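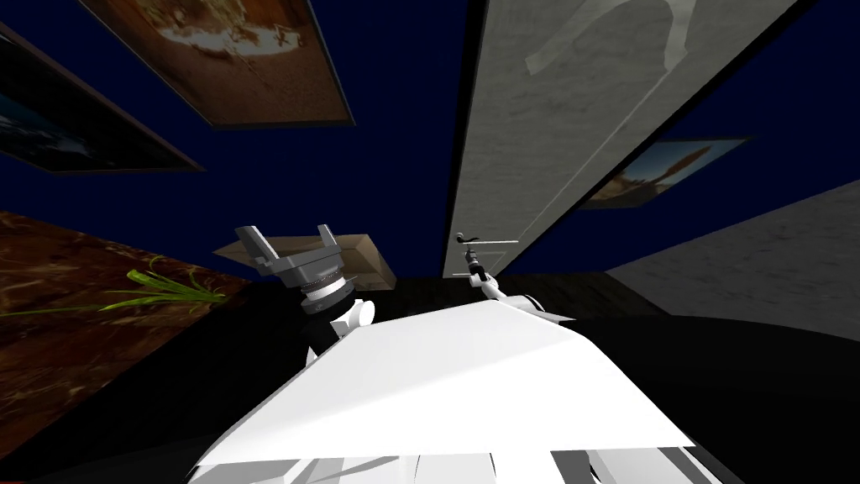 Wednesday, June 7, 2023

Sim, Kelard build, run 133. Supposed to be a quiet day of box approaches with the left arm. Left gripper open, box just beyond the fingers, and the whole room leaning over like a ferry in October. The robot thinks it is level. The robot is very sure of this.

First theory (mine): head camera mount has the wrong roll in the model file. Spent the morning on it. Mount is fine. Sorry, mount.

Second theory (Caradog): the base has tipped and the balance check hasn't noticed. Pulled the log. Base pitch and roll are both out from step 803 onwards, and the check was reading the pose from the start of the run, every time. So it has been cheerfully comparing a number with itself since we merged the Zirnau branch.

The bit that bothers me is the stop. Tilt limit is 10 degrees and it should have cut both arms. It didn't, and the planner went on sending targets to the left one as if all was well. On the real machine that is a heavy thing going over with its arms still live.

Done so far:
– check now reads the live pose
– Haf reran 25 of the old seeds, two more tip, both stopped properly
– Beddoe told not to copy our branch to the hardware until we say so. He had already started. Stopped him.

Not done: why it tips in the first place. Caradog suspects floor contact, I suspect the base mass, which someone edited in Dadness and left no note. Might have been me. Will look at the history tomorrow.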